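The night porter of Plusau

The guest house in Plusau has 22 rooms and one person who stays awake. He has done this work for 17 years. He agreed to speak with me on the condition that I come during his shift and that I do not print his name, because in a small town, he said, people already know too much about when he sleeps.

I came at eleven in the evening. The door was locked and he opened it before I could ring. Behind the desk there was a lamp, a radio with low sound and a thick notebook in which he writes everything that happens between ten and six.

"Most nights I write only one line," he said. "I write that it was quiet. But I must write it, or in the morning they think I was asleep."

He was not always a night worker. When he was young he drove a bread van between Plusau and Mendberg, and he was used to getting up at three. Then the bakery closed. The owner of the guest house asked if he could help for the winter. "I told her yes, until spring. She did not ask me again in spring, and I did not say anything also."

I asked what is most difficult. I expected him to speak about drunk guests, but he spoke about the hour after four.

"Until four you are a person. After four you are cold, even in July, and you start to think about money and about your teeth. I learned to have a job for this hour. I polish the keys, or I lay the tables for breakfast. It is not important what it is. The hands must do something."

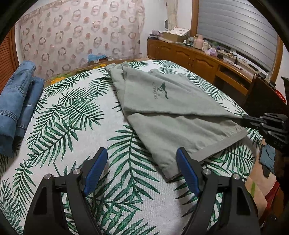 Sleeping in the day is a skill which he had to learn slowly. In the first year he slept perhaps four hours, on the sofa, in his clothes, and he was angry with every neighbour who owned a lawnmower. Now he is strict. He eats a little soup, he closes the shutters and he is in bed before 9. The bed must be a proper one with clean sheets, and he has nothing against a cheerful pattern, palm leaves for instance, because he believes that a day sleeper should not feel he is lying in a hospital. Work clothes are forbidden on it. "If I see my uniform, I hear the bell," he told me.

His wife works normal hours in the town laundry. They meet twice a day, at seven in the morning and again at six in the evening, and both times they have a meal together, which for one of them is breakfast and for the other is supper. I wondered if this was sad. He looked surprised.

"We have never quarrelled about the television," he said. "And we tell each other everything, because we have only one hour. My brother sits beside his wife the whole evening and they speak about nothing."

At half past one the bell rang and a couple came in with wet coats. Their train from Mendberg had stopped for a long time in a field. He gave them the key, and then, without being asked, he brought two cups of tea and a plate with bread and cheese. He did not put this on the bill. When they had gone up, he wrote it in the notebook, with the time.

I asked him about the strangest thing he had written there. He turned some pages back, but he would not let me read. He told me about a man who came down every night at two to telephone his dog. He told me also about the winter when the river Wi came over the road, and 123 people from the lower streets spent the night in the guest house, on the stairs and in the dining room. "It was my best night. I had company until morning. I made so much coffee that the machine broke."

The owner has spoken of putting in an electronic lock called Imero, with a code that guests receive on the telephone. Another house in the valley has it already. He has tried it there and he says it works well.

"It opens the door, I cannot say anything against it," he said. "But if your coat is wet, it is the same to the lock."

He will be able to retire in September, and he has not decided. His doctor would like him to stop. His wife says he must choose alone, but she has asked him what he plans to do at four in the morning in their own kitchen, where there are only three keys to polish.

When I left it was almost six and the baker's boy was already at the back door. The porter took the rolls, put them in the basket and closed his notebook. I asked what he had written for this night.

"Two guests, late train," he said. "One journalist. Quiet."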